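I've been to plenty of product launches by livestream, but the Clenon open house was the first one I drove to. It takes place each November at their campus in Conditberg, it's free if you sign up early enough, and for one long day they let developers, customers and curious people like me wander through the building, watch the fall announcements and poke at the new hardware before it ships. I've used their tablets and their home speakers for years and have complained about both on this site, so I was thrilled when the confirmation email came through.

Conditberg itself is a small place with one main street and a very good bakery. The campus is at the far end, past the rail yard, and the shuttle from the station drops you right at the gate. I got there at 8:30 in the morning, picked up my badge and a paper map, and was pointed toward coffee. The map was wrong about which floor the demo rooms were on, and so was the screen in the lobby, but the staff were all wearing green lanyards and were happy to walk you wherever you needed to go.

## The keynote

The hall seats 1,000 people and it was full well before the start. I ended up high on the left side behind a pillar, which turned out to be a decent spot because there was a second screen hanging right there.

The talk ran 77 minutes. I know that sounds long, and the first part was mostly charts, but once they got going it moved fast and I hardly looked at my phone. The big items, in the order I scribbled them down:

- Hutgate 12, the next version of the operating system that runs on all their tablets and speakers
- a new Petrenko tablet, thinner, with a matte screen as standard
- a home speaker with a removable battery
- longer software support for older devices, including the one I have in my kitchen

Hutgate 12 got most of the stage time. They've rebuilt the notification system from scratch and it looks so much calmer. Messages from people go in one pile, everything from apps goes in another, and you can tell the second pile to show up at whatever hours you like. I set mine to lunch and early evening on one of the demo units later in the day and I already miss it now that I'm home with version 11.

The feature that got the loudest cheer was a small one. You can finally name your timers by voice and then ask how long is left on one of them by name. People clapped like it was a moon landing. I clapped too! I've lost a lot of rice to the current system.

There was some catching up going on, to be fair. The shared family photo library and the password sharing are things you can get on other platforms today, and Clenon's versions looked fine without looking any better. The live translation demo hit a snag in the middle and the presenter had to restart the app. The second try was smooth, and the crowd was kind about it.

## Hands on with the Petrenko

After the keynote everybody rushes to the demo floor, so I did the opposite and ate first. Good decision. By the time I came back with a sandwich in me, the line for the Petrenko tables was down to a handful of people and I got to hold one for as long as I wanted.

It's a lovely thing. The weight is what you notice first – it feels closer to a magazine than to the brick I carry around now. The matte screen has a tiny bit of grain to it if you look for it on a white page, and after a minute I stopped looking. Drawing on it feels much more like paper than I expected, with a soft scratch under the pen. I'm no artist, but I filled a whole page with boxes and arrows and had a great time.

The battery is rated at 14 hours. I obviously couldn't test that in one afternoon, and the demo units were all plugged in, so that will have to wait for a proper review.

Two things I liked less. The power button is on the short edge right where my hand goes, and I put the tablet to sleep by accident again and again. And the keyboard cover is sold separately at a price that made the person next to me laugh out loud. Typing on it is great, with proper travel in the keys, but I'd want to see it in a bundle.

I asked one of the engineers at the table whether the pen from the old model works with the new one. It does, minus the double tap. I was very glad to hear that, as mine is nearly new.

## The workshop sessions

In the afternoon there were short sessions in the side rooms and you could drop into whichever ones had space. I managed three.

The first was on moving an existing app to Hutgate 12. I only write little apps for my own use, and some of it went over my head, but the part on background tasks was clear and I took a full page of notes. The short version is that apps have to say in advance what they want to do in the background and how often, and the system picks the moment. If your app checks a server every few minutes right now, you have some work to do before spring.

The second was on accessibility and it was the best hour of the day. They showed how the screen reader handles a badly built page next to a well built one, with the sound up, and the difference was huge. Half of the room had laptops open and were fixing their own sites before the session was over. I found two unlabeled buttons on mine. They're fixed now, thank you to whoever planned that session.

The third was a question and answer round with the speaker team, and people did not hold back. Why did the alarm volume change in the last update? Why can't I rename a room without setting the whole thing up again? Both are fixed in version 12, it seems, and the renaming got its own little round of applause. Someone asked about the microphone switch, and the answer was that it will stay a real physical switch on every model. I was so happy to hear that said out loud in front of a full room.

## Sound at home

The new speaker deserves its own bit. I heard it in one of the smaller rooms with the door closed, first alone and then as a pair. Alone it's good for its size, with clear voices and a bass that's a bit shy. As a pair it opens up in a way I really didn't see coming. They played an old live recording with an audience on it and I could place the clapping to the left and right of me.

Setup has changed as well. You used to walk through the app and answer a string of questions on where each speaker was standing. Now you put them down, tap once, and they play a few short tones and work out the rest. The advice from the team was to keep them off the floor and away from corners, and to run the tones again after you move any large piece of furniture. A couch soaks up a lot of sound, apparently, and so do thick curtains.

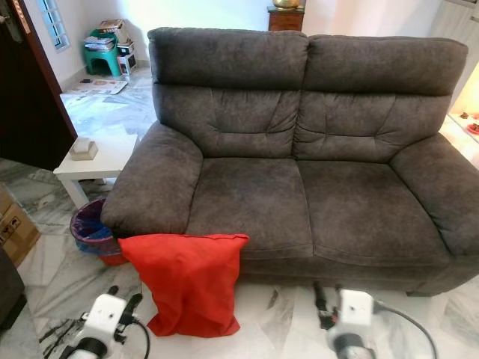
## Getting there and practical notes

If you want to go next year, a few things I'd have liked to know:

- Sign up on the first morning. The free places went quickly and the waiting list didn't move much.
- Take the train. The parking lot is small and the overflow lot is a long walk along a road with no sidewalk.
- Bring a sweater. The keynote hall is freezing and the demo floor is the exact opposite.
- The lunch line is shortest right after the keynote, while everyone else is running for the tablets.
- Wi-Fi held up all day, even in the hall. Power outlets were harder to find, and the best ones are along the back wall of the cafeteria.
- You can bring your old devices to the repair desk by the entrance. They replaced the worn rubber feet on my speaker while I waited and didn't charge me for it.

The store by the exit stays open until 6:00 in the evening. I walked out with a pen tip set, a sticker sheet and a mug I didn't need, and caught the last shuttle with a few minutes to spare.

## So, am I upgrading?

To Hutgate 12, yes, the day it comes out. The notification piles alone are worth the download, and my kitchen speaker is on the supported list, so there's nothing to buy.

The Petrenko I'm less sure of. My current tablet is fine and I've just put a new case on it. But I keep thinking about that matte screen – reading on it by the window at the back of the demo floor, with the sun coming straight in, was a real pleasure. I'll wait until I can borrow one for a couple of weeks and see how I get along with that power button.

I've put my session notes in a separate post, including the full list of background task changes for anybody with an app to move over. If you were at the open house too and went to the talk on maps, please leave a comment. It was full by the time I found the room and I'd love to hear what they showed.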